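Aftercare following fracture surgery: questions from owners
March -- by Yamuna Iyengar
5 min read

These answers apply to dogs and cats discharged from the Flasudari animal hospital in Daltstead after repair of a broken limb or pelvis. Where the discharge sheet differs from this page, follow the discharge sheet. It was written for your animal.

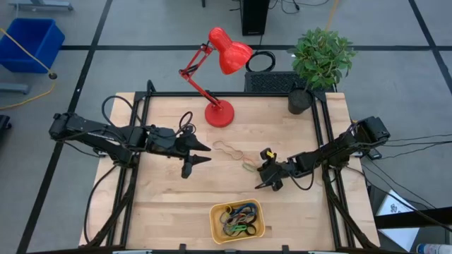
FIRST TWO WEEKS AT HOME

How much movement is allowed?
Short walks on a leash to urinate and defecate, up to five minutes each, four times a day. No stairs, no furniture, no off-leash time in the yard. Cats stay in a crate or a small room with nothing to climb on.

What size crate do I need?
The animal must be able to stand, turn and lie flat on its side. Anything much larger allows jumping. For dogs with an external fixator, check that the pins can't catch on the bars; solid-sided crates are easier in this respect.

My dog is putting weight on the leg already. Is the bone healed?
No. Plates and screws can carry some load from the first days, and many dogs will touch the foot down early. Bone healing is judged on X-rays, not on how the dog walks. Early overuse is the usual cause of bent plates and loosened screws in our patients.

How long does the cone stay on?
Until the skin sutures or staples are out, normally day 10 to 14. This includes nights. A dog can open an incision in a few minutes of licking.

What should the incision look like?
Mild bruising and slight swelling are expected for the first few days. Bruising often drifts down the leg before it fades. Call us if there is discharge, a gap in the skin, a bad smell, or swelling that increases after day three.

Can I give a human painkiller if the tablets run out?
No. Ibuprofen and naproxen can cause ulcers and kidney failure in dogs and cats, and acetaminophen can be fatal to cats. Call for a refill before the last dose.

When should I worry about appetite?
A reduced appetite for the first day after anesthesia is common. A cat that eats nothing for 24 hours, or a dog that eats nothing for 48, should be seen. Constipation for two or three days is also common after opioid pain relief.

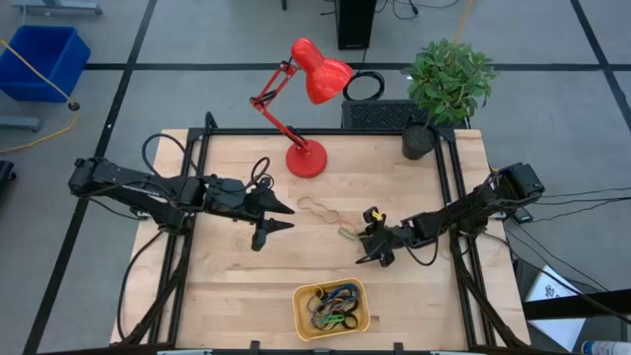
Vomiting is a separate matter. If the animal vomits after a dose of anti-inflammatory medicine, stop that medicine and call before giving the next one. Black or tarry stool is treated the same way -- stop and call.

When are the follow-up X-rays?
At six weeks for most adult animals. Puppies and kittens heal faster and are usually booked at three or four. Light sedation is used, so no food after midnight; water is fine.

Who does the rehabilitation sessions?
Miyuki Sakai and Ramiro Lozano. Sessions start once the surgeon has signed the referral, and the underwater treadmill is not used until the incision is fully closed.

Do the implants come out later?
Usually not. Removal is considered if there is infection, loosening, or irritation under thin skin, for example at the lower forearm. External fixators always come off.

My insurer wants the surgical report. How do I get it?
Ask Assunta Carbone in records. Include the patient number from the top of the invoice and the name of the insurer. Claims for road accidents may also need the admission notes -- request both together.

Contact: Flasudari front desk, Daltstead, ext. 334 (after hours, ext. 603) | © Flasudari | Back to top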